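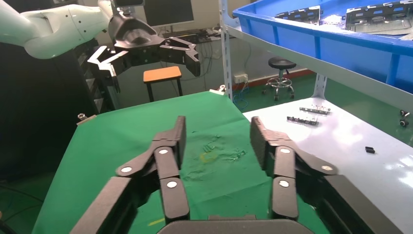

Gordon Lévesque wrote back that a list of stain recipes is only any good if it says which ones failed, and would I please put the failures in. So they're in! Version two of the Zavon stain notes has every attempt I wrote down, including the ones that made a small yellow mark into a big one.

What's in the folder

stains.csv is the main table, with 854 rows. One row is one attempt on one stain, so a tablecloth I went at four times gets four rows.
fabrics.csv lists the 56 pieces of cloth I worked on, mostly cotton and linen, plus a few old wool blankets that I should have left alone.
recipes.txt has the mixes spelled out in plain kitchen amounts (teaspoons, cups, a splash where I really did just splash).
old_notes.txt is my handwriting typed up. It's messy and I haven't fixed the spelling.

Columns in stains.csv

cloth_id matches fabrics.csv.
stain is what I think caused it. Coffee, tea, candle wax, rust, grass, cooking oil, or "unknown", which I used a lot.
age is fresh, days, weeks or old. I bought plenty of this stuff secondhand, so "old" can mean anything at all.
recipe is the short name from recipes.txt.
soak_min is minutes of soaking. A blank means I didn't soak it. A zero means I forgot to write it down (sorry, I know that's backwards, but changing it now would break Ferdinand's spreadsheet).
water is cold, warm or hot, going by my hand and the kitchen tap.
result runs from 0 to 4, where 0 is no change and 4 is I couldn't find the spot anymore. There's also a -1 for worse. You'll see a fair number of those next to rust and bleach.
dye_loss is yes or no. I checked by pressing a white rag on the wet cloth.

How I scored things

I let each piece dry flat, then looked at it by the kitchen window in the morning, usually before 9. Some 300 of the rows were scored again by Ferdinand Frei, who didn't know which recipe I'd used. His score is in result_2. He's stricter than me on tea and a lot kinder about wax, and I left both numbers alone instead of averaging them.

Things to watch out for

Green and dark blue cloth is a pain. A spot that looks lighter might be the stain leaving or the dye leaving, so check dye_loss before you get excited about a 3 or a 4.
Ring marks are their own headache. Sometimes the ring comes from the drink, and sometimes it's just the edge of where I wetted the cloth, and on the older pieces I can't tell which. I put all of them down as "ring" and gave up.
The Turcotte batch (cloth_id starting with T) had been starched before I got it. I'd keep it out of any comparison.

Using it

Do what you like with it. Credit is nice but I won't chase you. If you add your own attempts, please keep the -1 rows, and use a new letter for your cloth_id so we don't bump into each other. I'd love to get to 1,000 rows, and rust on linen is where I'm thinnest.

Still to do: split "unknown" into greasy and not greasy, and type up the January pages.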